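Teaching a two-arm setup to handle shirts

Shirts are harder to teach than towels. The collar is stiff, the sleeves hide under the body, and the cloth never lands the same way twice. These tips come from our own bench and apply whether you steer the arms by remote or move them by hand.

Clear the cables first. Run both arms through their full reach with nothing in the grippers and watch for snags. Then put the shirt down and take hold of a fold, with plenty of cloth between the fingers. A pinch on a single layer slips.
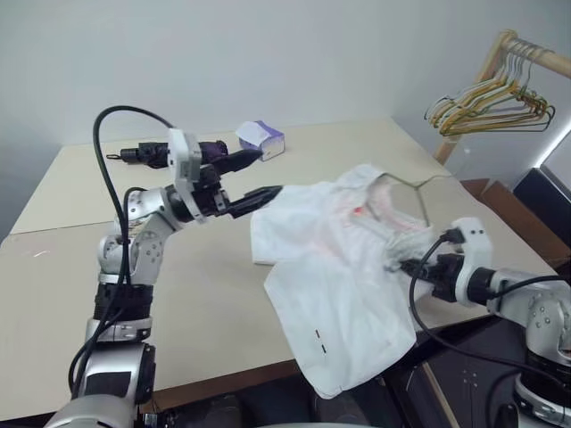

JIVWOOD, May - A white shirt is a good one to learn on if your table is pale too. It's harder for the cameras, and you find out early what they miss. Let the hem hang over the near edge if the table is short.

Move at half the speed you think you need. Stop for a second before each grip and each release - the pauses make the recording easier to trim later. If you fumble, finish the fold anyway and mark the run.

Take a break after 4 shirts. Lempi Salminen does 3 and then swaps seats with Dennis Treloar, and their runs come out more even than mine.

Shake the shirt out between runs and drop it a new way each time.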